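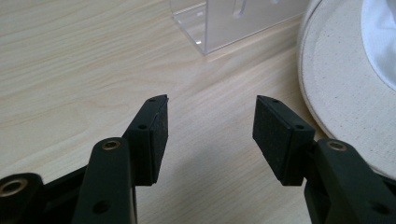

Furniture and Interiors, Year 1
Handout 4: Pale wood tabletops and the claims made for them
Tutor: Ffion Landeg

Bring this sheet to the workshop on 23 Jan 2023, with a soft pencil and your own notes on Handout 3.

1. What "blond" means

Very little. It is a colour word, and sellers use it as if it were a species. Birch, beech, ash, maple and bleached oak can all be sold under it, and so can a printed surface with no wood in the top layer at all. If a label says "blond finish", you have been told about the finish. Write down what you know and leave the species blank until you have a reason to fill it in. I take marks off for guesses.

2. Reading grain

Faint, wavy lines on a light top tell you less than most textbooks suggest. Maite Carrasco's course reader, which we use for the diagrams, says wavy figure is a sign of quality. I don't agree. It may be a sign of how the log was cut, or of where the tree leaned, or of a good printer.

Things worth checking:
Does the pattern repeat along the length?
Do the lines on the top carry on at the end, or stop dead at the edge?
Is there a strip of edging, and has it been glued on straight?
Does the underside look like the same material?

Most shops won't mind you crouching to look. If they do mind, make a note of that too.

3. Direction

Grain usually runs the long way of the board. When it seems to run on a diagonal, first work out where you are standing. Half the "diagonal" tops handed in last March were ordinary tops seen from a corner.

4. Finishes

Compare the two catalogue sheets in your pack. Skumard calls its top "naturally protected". Protected by what, and from what? Prieto says "oiled", which at least names a process, though it doesn't say how often you will be doing it again. Neither sheet mentions hot mugs.

Fulgencio Bustamante will show hand sanding, 200 grit and then 400. He believes you can feel the difference with your eyes shut. Try it and decide for yourselves. I never could.

5. Light and shadow

Pale tops show soft grey shadows very clearly, and students keep recording these as stains. Move the lamp before you write "mark". If it moves as well, cross it out.

For next time: one page on any light wooden table you use every day. State what you can see, then separately what you were told. Candela Figueroa has the spare catalogue sheets.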